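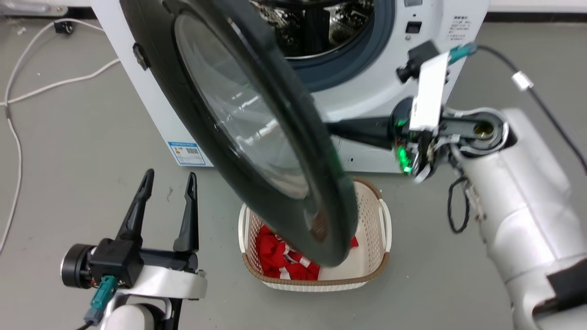 Who do you make films for?

Museums, public broadcasters, charities and now and then a single family with a shoebox full of tapes. If there's a true story in it and somebody willing to talk on camera, we want to hear from you.

About Stosis

Stosis is a small documentary production company. We develop, shoot and edit nonfiction films, from three-minute pieces for exhibition walls to full-length features, and we love the long ones and the short ones about equally (ask us late in an edit and you may get a different answer).

The company was started by Katalin Gulyás and Béla Bakos, who met as assistants on a river film that never found a distributor. They liked the work, they liked the crew, and they were both tired of handing their footage to somebody else's edit. So they rented two rooms above a bicycle shop on Kelemen Street, bought a secondhand editing desk and started calling everybody they knew. We're still on Kelemen Street, only now we have the whole floor!

Our first film of our own was Garnik, a portrait of a village brass band in the year its bandleader retired. Katalin shot most of it herself and Béla recorded sound from the back of a moving hay wagon. It played at 11 festivals and then went on a tour of village halls, where people talked all the way through it, pointed at their cousins and asked to see the funeral march again. Those were wonderful nights, and we have tried to bring every film home to the people in it ever since.

The team

Katalin Gulyás – director and co-founder. She reads every email that comes in to the general address, including the strange ones.

Béla Bakos – sound and post-production. If you have an old format nobody else will play, Béla probably has the deck for it.

Marjan Nouri – producer. Marjan came to us from radio and runs budgets, schedules, permissions and the enormous wall calendar. She is the person to contact about commissions.

Viktória Medve – editor. Viktória cut our last four films and teaches our evening editing class.

We also work with freelance camera operators, researchers, translators and composers, many of whom have been with us since Garnik.

What we're working on

Right now most of the office is deep in Livell, a feature about a lock keeper's family and the canal they have looked after for four generations. Archive researcher Barnabás Barta has turned up 547 letters between the lock house and the canal office, some furious, some very funny, and we're recording them with local readers. We hope to have a rough cut ready in November and will hold a couple of test screenings in our own back room. Seats are free, and there will be soup.

Alongside that we have two shorter films on the go for regional museums, and we're transferring a choir's home video collection to digital.

Training and placements

Each year we take 2 trainees, one in production and one in editing. Both are paid, and both get a credit. You don't need a film degree, but you do need to be curious about other people and OK with early mornings – our shooting days often start at 5 a.m. Send Marjan a page about yourself and a link to anything you've made, even if it was made on a phone.

Visiting us

Ring the bell marked Stosis and come up to the second floor. The elevator is slow but it does arrive. If you'd like to watch one of our older films, let us know a few days ahead and we'll set up the viewing room for you.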